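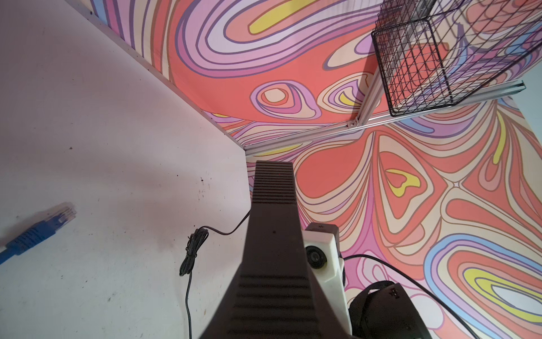
The **Madlow Rerley** is an all-tube guitar combo amplifier built by Madlow in the town of Dultby. It is a single-channel, 8-watt design with one 12-inch speaker, a volume knob, a tone knob and a third knob marked "Mood," which owners have been arguing over ever since.

## History

Booker Rosenthal, a former church organ repairman, drew up the circuit after his larger amplifiers got him asked to leave two rehearsal spaces. The first Rerleys were sold by mail order with a hand-typed manual that spent four pages on the proper way to coil a cord and one paragraph on the amplifier.

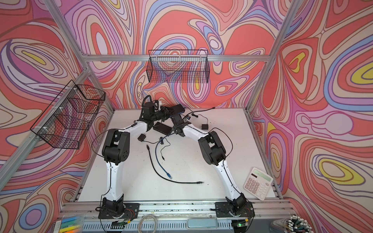
Production moved to a bigger shop once orders picked up, and Poonam Sengar took over the wiring layout. Her version moved the output transformer away from the input jack, which cured a hum that Rosenthal had been describing in advertisements as "warmth." Madlow built 1,217 units in all, 755 of them with the Sengar layout.

## Design

The preamp uses a single 12AX7 and the power section a pair of 6V6 tubes, run well below their limits. There is no reverb, no effects loop and no master volume. The Mood control is a bias adjustment on early units and a presence control on later ones. The label was never changed.

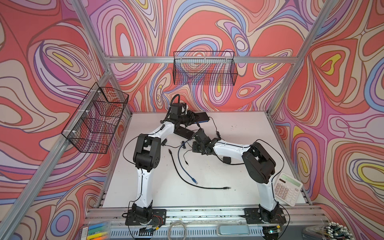 *Two arms on a white tabletop, with patterned walls.*

Early cabinets were solid pine and prone to rattling at low E. Sengar's had an extra brace across the back – the service notes call it "the stick."

## Reception

Reviewers liked the clean tone and complained about the weight, which is considerable for an amplifier this quiet. The Yazzie, a louder two-channel model meant to replace it, sold poorly and was dropped the following May.

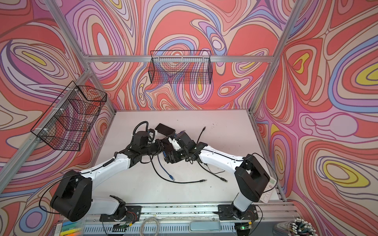 Used Rerleys now cost more than they did new, particularly those with the hum. Several sellers list it as an original feature.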